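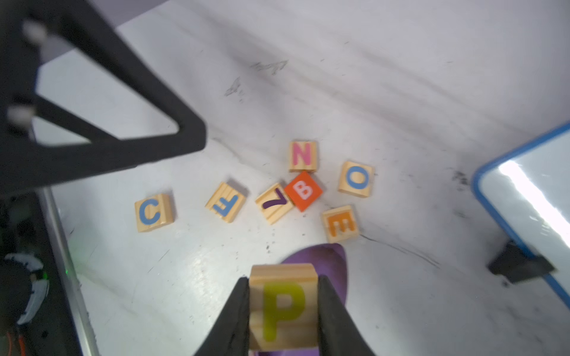 Selline 无线通话腰包是 Drallik 今年更新的一代剧场与会展内通设备,我们租赁库里的旧腰包已经全部换成了它。先说最让我高兴的地方:面板终于看得懂了!老款的通道键上印着一排小字,灯一暗谁也分不清灯光组和舞监组,新款改成一个键一个字母,字又大又粗,颜色分明,就跟木头字母块上那个黄绿色的大“P”一样,扫一眼就认得出来。P 是制作,L 是灯光,S 是音响,其余的键帽可以自己换,盒子里附了一小袋空白键帽和一张字母贴纸。贴纸的胶很牢,贴之前请想好,撕下来会留一圈印子,要用酒精擦。

整机连电池 318 克,挂在腰带上走一整天,腰侧不会被拽得往下坠。外壳是哑光黑,边角包了一圈软胶,从装台的梯子上磕下来几次(对,是我磕的)还能照常开机。背夹换成了金属的,弹簧很硬,新机头几天夹起来费劲,用过几场就顺手了。如果穿的是没有腰带的裙子或者连体工装,建议另配肩带,挂点在机身顶部两侧,穿普通的相机绳也行。

通话部分,Selline 一套主站可以带七个腰包,全双工,所有人都能同时说话,不用按住才出声。很多同行问全双工会不会乱,会,第一次用的时候一定会,有人吃苹果,有人哼歌,全组都听得见。所以每个腰包侧面有一个独立的话筒静音拨杆,往后拨是静音,往前拨是开,戴着手套也能摸出来。主站上还有一个总静音,舞监倒数 cue 的时候按一下,其他人的话筒全部关掉,只听不说,再按一下恢复。我特别喜欢这个键!以前要喊“频道清空”,喊完还总有半句话飘进来。

音质比上一代干净得多。底噪低,人声的中频往前提了一点,在低频很重的场子里也听得出对方说的是“走”还是“候”。耳机口沿用四芯卡侬,旧的单耳、双耳头戴都能继续用,单耳还是双耳在菜单里选一次,机器会记住。动圈话筒和驻极体话筒会自动识别,碰上年纪比较大的驻极体头戴,偶尔会认错,进菜单第二页手动指定就好。

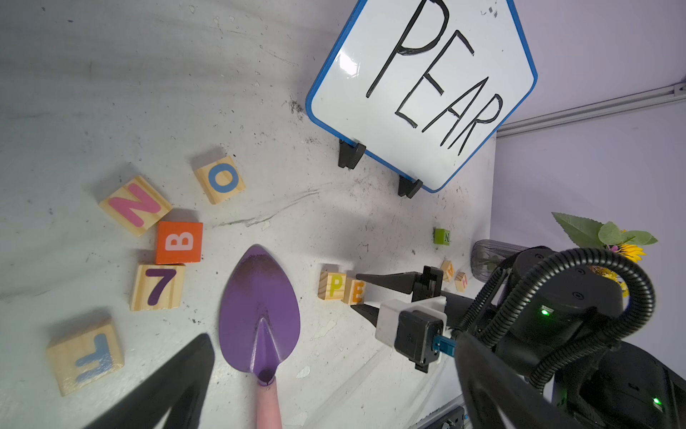
Selline 能和有线内通系统一起用吗?

能接两线制,也能接四线制,主站背板上两种口都有。两线口需要在开机前把终端电阻拨到正确的位置,拨错了会有尖锐的回授声,请先把音量收下来再试。四线口可以接调音台的一路输出,把节目声混进来,音量在主站正面单独一个旋钮。

有线那一头我们平时配的是 Hemmin 桌面站,放在控台旁边,灯光师和音响师坐着的时候用它,需要上台走位就摘下来换腰包。Hemmin 的呼叫灯是一整条横在前沿的,亮度三挡,最暗那一挡在黑场里也不刺眼。两台机器的通道字母可以对应着设,腰包按 L,桌面站的 L 就闪,新来的同事听一遍就会了。

电池是可拆的锂电池,满电约 20 小时,装台加彩排加演出,一块够用。喜欢稳妥的可以演出前换一块新的,换电池的时候主站会保留腰包的登记,重新开机几秒就回到原来的通道。电量在屏幕右上角,快没电时耳机里会有两声很轻的提示,只有佩戴的人听得到。充电座另外出租,一座多槽,槽口有方向,插反了推不进去,请别用力。

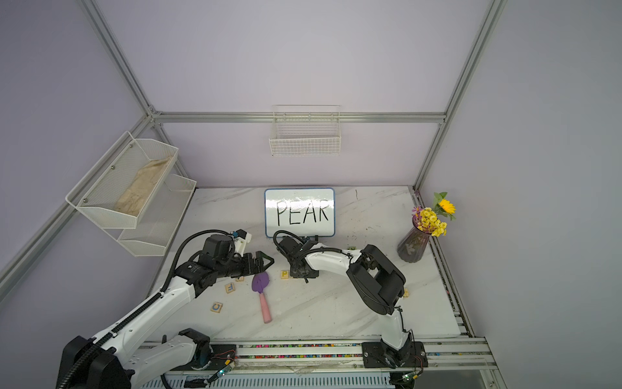 充电座的指示灯红色是在充,绿色是满,红绿交替说明触点脏了,拿干棉签擦一擦铜片通常就好。充电座本身会有点热,请留出散热的空隙,别塞进航空箱里合着盖子充。我们的航空箱内衬按腰包、电池、头戴分了格,头戴那一格深一些,收的时候先把话筒杆折回去,线绕成松松的一圈再放。请不要把线缠在头梁上,折断的线芯大多就断在那个位置。

覆盖范围要看场地。空旷的展厅里走得很远,钢筋混凝土的老剧院就差一些,下到乐池、绕到布景车间里面会断。需要的话可以加 Dirar 延伸天线,一根网线从主站拉过去,供电也走同一根线,挂在侧光架或者天桥上都行,注意天线面要朝着人走动的方向,别贴着金属幕墙。天线自己带一枚小绿灯,常亮表示连上了,闪烁就去查一查网线水晶头。两根天线之间切换时听不出断点,从后台一路说着话走到观众席后排,声音都是连着的,第一次试的时候我来回走了好几趟,过瘾!

频段方面,Selline 走的是免执照频段,和场馆的无线网络会有交集。主站开机会自己扫一遍,挑干净的位置,扫描结果用一条高低柱显示在屏幕上,柱子越矮越好。观众进场以后手机一多,环境会变,所以建议开门前再手动扫一次,过程很短,扫的时候通话会中断,记得先跟全组打声招呼。如果同一栋楼里有别的剧组也在用同款,请双方各设一个系统编号,编号相同的腰包可能会串到对方的主站上去。

登记新腰包的办法:用随箱的短线把腰包接到主站正面的小口,屏幕显示编号后拔掉就完成了。不需要电脑。想给每个腰包起名字的,可以接电脑用设置软件改,中文名能显示,长了会滚动,两三个字最清楚。软件里还能存整套配置,巡演的时候每到一站调出来就用。固件升级也走这个软件,升级时腰包要插着线,并且保证电池至少有一半的电。

租赁内容:主站一台、腰包按需、每个腰包配两块电池和一副单耳头戴,电源线、登记短线、键帽袋随箱。双耳头戴、Hemmin 桌面站、Dirar 天线和长网线另选。单日租金按整套算 1,246,周租和巡演长租请来电谈,学校和社区剧团有折扣。取机时我们会陪着把每个腰包开一遍、说两句话,听着没问题再签字,赶时间也请留出这一小会儿。归还的时候话筒防风棉不用还,卫生起见我们每次都换新的,您留着用就行。

几个小地方也写在这里。一是屏幕亮度默认偏高,暗场用之前请调低,路径是菜单、显示、亮度。二是下雨的户外活动请用雨套,机身接缝不防水,雨套正面透明,隔着也能按键。三是飞机托运时电池要随身带,外壳上印有容量,安检问起来直接给他们看。四是腰包底部有个小孔,那是复位键,平时别去捅,捅了登记会清空,要重新接线登记一次。

想先听听效果的朋友,可以到库房来试机,试机不收费,最好带上自己常用的头戴。我们一般会开着音箱放一段很吵的鼓,让你在旁边戴着试,安安静静地试不出什么名堂。四月前后展会多,设备常常全在外面,请提前打电话问一声。

读者留言

Naa Abubakari:上个月音乐剧用的就是这套,总静音键真的救命,倒数的时候终于清净了。想问键帽能不能买散的?我们把 S 弄丢了,现在贴了块胶布。

店主回复:有散的,来取机的时候跟前台说,一两个就直接送您了。

Panya Prasertsri(2019年11月28日):延伸天线如果拉很长的网线,供电够吗?我们剧场从控制室到天桥要绕一大圈。

店主回复:只要用的是随天线配的那种粗线就没问题,别用办公室里的细扁线。实在太远,天线背后有个电源口,可以就近插适配器。

灯光小陈:单耳戴久了夹得疼,换双耳以后更热,两难。耳罩有没有绒布的?

店主回复:有绒布耳罩套,冬天舒服,夏天还是皮面的好擦。下次租的时候备注一下,给您各放一副。

大幕未拉开:背夹新的时候是真的硬,指甲劈了一个。别的都喜欢,尤其字母够大,我老花也看得见。

木棉:请问合唱团录音能用吗?只有指挥和录音师两个人要说话。

店主回复:可以,两个腰包加主站就行。录音的时候把呼叫提示音关掉,在菜单第一页最下面。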